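2.3 Survey sites and sampling

Households were recruited in two towns, Grolby and Clonolham, both served by the same waste contractor but under different collection rules. Grolby collects mixed recyclables every week. Clonolham has used separate colored bins for packaging, paper and food waste since the Wan program replaced its single-bin service. Addresses were drawn from the local property rolls, and one adult per address was invited to take part. Of the 1,809 households contacted, 1,299 returned a usable baseline form. Forms with no answer to the bin-access item were dropped before weighting.

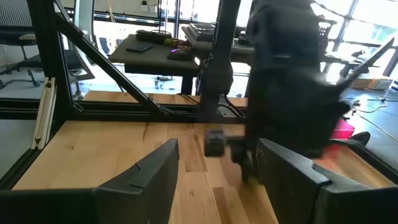
2.4 Sorting diary

Each household kept a paper diary for 9 days. Respondents entered every item of kitchen waste at the time of disposal, together with the bin used and their confidence in that choice on a five-point scale. The diary listed common item types on the inside cover but gave no advice on where they belonged. Fruit and vegetable waste was entered by piece where possible and by handful otherwise. Thin plastic bags were entered separately from rigid packaging, as the pilot had shown that respondents grouped the two in ways that could not be undone at the coding stage.

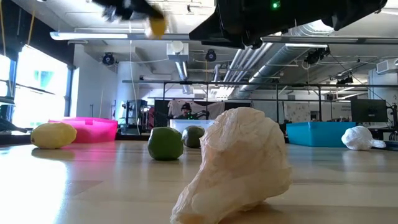
Diary entries were coded against the local rules in force during the survey month. An entry was scored as correct if the bin matched the rule, and as unresolved if the rule itself was ambiguous – the Clonolham leaflet, for instance, does not say whether a bag that has held food counts as packaging. Unresolved entries were kept in the descriptive tables and left out of the regression models.

2.5 Bin color and item recall

A subsample of 246 respondents also completed the Pinico recall task, in which item names are matched to bin colors from memory. The task was given after the diary had been returned, so that it could not affect diary behavior. Color sets were varied between respondents. No color set matched the one used in either town, and each included one uncolored bin as a neutral option.

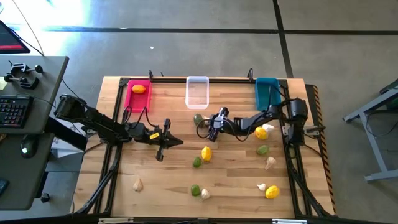
Figure 2. Pink, clear and blue bins in a row, with a lemon in the pink bin.

Recall was scored as the share of item names placed with the assigned color. Responses naming two colors were scored as wrong, including those in which the first color named was correct. Response time was recorded but is not analyzed in this paper.

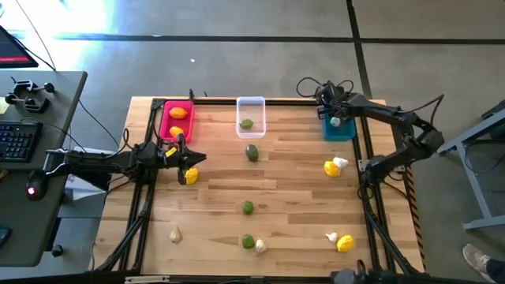 We fitted a mixed logistic model with entries nested within households, and with town, household size and baseline attitude score as fixed effects. Day of diary was added as a linear term to allow for fatigue. A second model replaced town with bin access as reported on the baseline form – the two are strongly related, and entering both gave unstable estimates. Standard errors are clustered by street in all models.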